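The wall that changed its mind

For the first week I thought I had bought the wrong colour. On the chart it was a quiet bluish grey, the sort of thing you'd call sensible. On my wall, at breakfast, it was just that. By supper it had gone purple! I went to bed cross and got up to find it grey again, looking as if butter wouldn't melt.

I have since become a complete bore on the subject of lilacs, lavenders and all the cloudy blue-greys that sit beside them. They are the most changeable colours you can put in a house, and I think they're wonderful, but you do need to know what you're letting yourself in for.

It starts with what's in the tin. A purple-leaning grey usually has a little blue and a little red in it, and the two take turns depending on the light. Light from the north is cool and brings up the blue. Low evening sun feeds the red. Then you switch on a lamp with an old-fashioned warm bulb and the whole room shifts again. Cream does this too, of course, only cream drifts between one pleasant biscuit and another and you never notice.

Hovska, a small paint maker whose charts I have spread all over my kitchen table, has 28 colours in its pale range, and I would put at least five of them in this family. The one I ended up with is called Nanisitz. I have no idea what it means and I have stopped asking. I tried it beside a pinker one, Brustimier, which was lovely on card and on the wall looked like the inside of a shell (fine for a bathroom, too much for me).

So, samples. Please don't paint a little square straight on to the old colour. If the wall underneath is magnolia, your eye will compare the two and the new one will look far bluer than it is. Paint a big sheet of lining paper, two coats, and leave a white border round it. Then move it about. Put it by the window, then in the darkest corner, then behind the sofa, and leave it a full day in each. I did mine in October, when the afternoons are short and you get every sort of light before tea -- a very good month for choosing paint, as it happens, and a rotten one for drying it.

Lay it against your wood, too. Pale woods are the great friends of this colour. Ash, birch, beech and unstained oak all have a bit of honey in them, and yellow and violet sit opposite each other on the colour wheel, so each makes the other look cleaner. Orange pine is harder work. It can be done, but you want a greyer paint and a strong stomach.

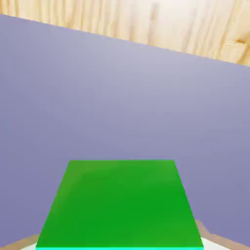 Adelino Pinheiro disagrees with me about the wood. He wrote in after my last piece to say that pale timber and lilac together make a room feel like a dentist's, and that what these walls really want is walnut, or a big dark chest with some dents in it. He has lived with a violet-grey hall for 25 years and says he has only once been tempted to paint over it.

I've thought about that letter a good deal, and he may be right about halls. A dark piece gives the eye somewhere to land, and in a narrow space with not much daylight the pale-on-pale look can go a bit thin. In a sitting room I'm sticking to my guns. But I did drag a dark side table in for an evening to see, and it stayed the weekend.

Finish matters more than people expect. Very flat paint is beautiful with these shades -- it lets one side of the room slide softly into the other with no glare -- though it marks if you so much as lean on it. A soft sheen is tougher and throws more light around, and the colour comes out a touch cooler. Kanagaratnam, where I buy my brushes, sells a sort of halfway finish that I used on the chimney breast, and it has survived two children and a scooter.

As for the ceiling, skip brilliant white. It makes a lilac wall look grubby. Ask for a white with a drop of the wall colour in it, or take the wall colour right up and over if the room is small. I did this in the box room, expecting to hate it, and now it's where I go to read. I was in there last night until nearly ten, with the window open and the walls gone the colour of plums.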